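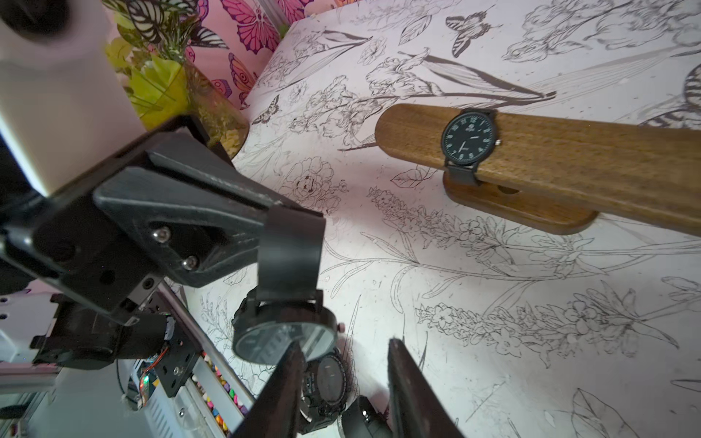

Press office, Grerkunik | Saturday, May 16, 2026 | Words: Youssra Saber

Grerkunik opens orders for Pasis, a two-arm bench kit for shops and small workshops that handle watches and other fiddly stock. Orders from today. First boxes go out at the end of the month.

The kit comes as two arms on a front rail, grippers, a frame in aluminium rail, control boards and the Fahmy teaching software. Price is 2247 pounds plus VAT. A spare set of gripper fingers is 199 pounds. Build time on a clear bench - one afternoon, two people, ordinary hex keys.

"Small traders kept asking us for the same thing," says Mahmoud Morsy, head of product. "Something that fits on a bench and can pick up a strap. Most kits at this price want to lift blocks."

Straps were the hard part, and the finger shape was redrawn 6 times before the team was happy with it. The version on sale is slim enough to go in beside a watch case.

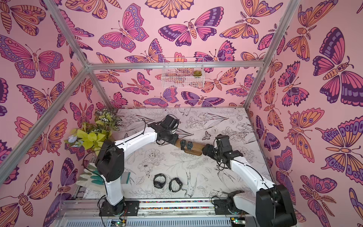 Pasis is sold as a pair of arms and not as singles, and Grerkunik has no plan to change that. Long or awkward items need holding at both ends. A wooden watch stand held by a gripper at each end, with two watches on it, is the sort of job the pair was designed for, and the software keeps both arms on one clock so niether runs ahead. Teaching is by hand: move the arms, save the points, play it back slow, then faster. Saved jobs can be copied between kits.

Trials ran at Prerport, a repair and resale business with 44 display stands across its shops. Iman Abdel Rahman runs the back room there. "Setting up took a morning of swearing, mostly at cables," she says. "After that the evening staff were teaching it there own jobs." Her notes on cable routing have gone into the printed manual. 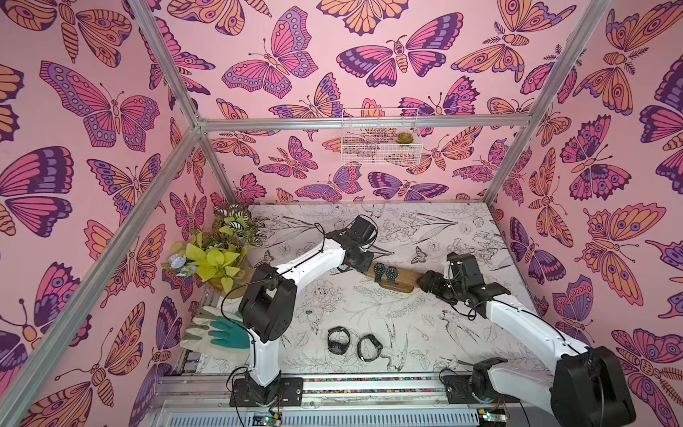

Can the kit be used without the frame?
The arms will bolt to any flat, rigid bench, but the warranty only covers kits built on the supplied frame and rail.

Support is by phone and email, weekdays. Demo units on request, two week loan, carriage paid one way. Press and trade contact: Amr Ait Brahim, Grerkunik press office.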